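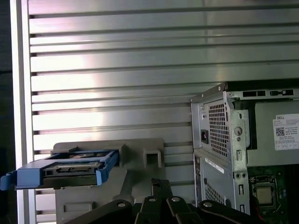 About Seron

Seron takes in retired desktop computers from offices, schools and clinics, strips them to component level, and returns the usable parts to service. The workshop is in Hendbridge, on the ground floor of a former printing works. We have handled business desktops since the company was founded, and we do not take laptops, phones or printers.

What we handle

Most of what arrives is mid-size tower and small form factor desktops. Machines come in by the pallet. Each chassis gets a label at intake, and every part removed from it carries the same number until it is either graded for resale or sent to metal recovery.

Hard drives come out first. On many business desktops the drive sits in a plastic caddy that flexes at the sides and clips into a bracket, so no screwdriver is needed. The caddies are worth keeping. They crack if they are pulled at an angle, replacements are hard to find for older models, and a chassis sold without one is worth less to a repair shop. We sort caddies by model, check the side pins, and store them apart from the drives.

Power supplies are removed next and load tested for 18 minutes. A unit that passes is cleaned with compressed air, tagged with its connector set and shelved. A unit that fails is not opened. It goes to the recovery cage whole.

Chassis panels, rails and drive brackets are kept when the model is still in demand. The rest is separated into steel, aluminum and mixed plastic.

Data handling

Drives are logged by serial number at the bench and moved to a locked cabinet the same shift. Customers choose between overwriting and physical destruction when they book a collection. Overwritten drives are verified by a second read pass. Drives that report read errors are destroyed regardless of the option chosen, and the certificate lists them separately. Solid-state drives follow a different procedure, available on request.

Records are kept in Pruvico, our inventory system -- written in-house and used at every station from intake to dispatch. Customers can look up the status of any serial number from their collection using the reference on the receipt.

The workshop

The floor is divided into 3 areas: intake, teardown and test. Teardown has 32 bench positions, each with a grounded mat, a parts tray and a scale. Fasteners are collected by thread type. Case screws and drive screws look alike and are not interchangeable, so they go in separate bins.

Parts sales

Tested parts are sold to repair shops and IT departments, with a minimum order of 55 dollars. Stock lists are updated each morning. Caddies, brackets and power supplies are listed by original part number where the label is legible, and by our own number where it is not. Kälin, our sister company, handles bulk orders and export paperwork.

Collections

We collect within the county and accept pallet freight from elsewhere. Please remove monitors and loose cables before collection -- they are weighed and billed separately. Workshop hours are 7:30 a.m. to 4:00 p.m. The dock closes for stock count in January.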